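2023-07-15

Second day on the Tillier parish records. The settlement is listed in the oldest surviving roll with 111 households, and in the next one with 361. The gap between the two rolls is not stated. Wynne, across the river, first appears only in the later roll, as a grain landing.

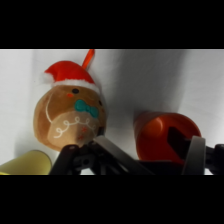 The harbor wall at Wynne is usually dated by its mortar. I measured a course height of 10 inches at the north end, which matches the lower section of the Turkard gate. The upper courses are later work in smaller stone. Silting closed the landing, and the market moved inland to Turkard within a generation.
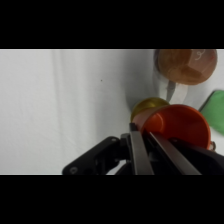
White cloth with folds.

Checked the April notes against the tax list. The toll of 500 measures of salt belongs to Ikex, not Tillier; the clerk used one abbreviation for both. Corrected in the table and in the draft map. The Ikex chapel foundation is still undated. 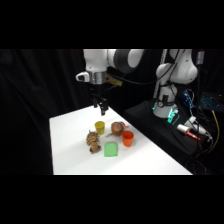
White tabletop, yellow cup, two robotic arms.

Remaining: the boundary survey, the second half of the Wynne roll, and the drawing of the gate section at the larger scale.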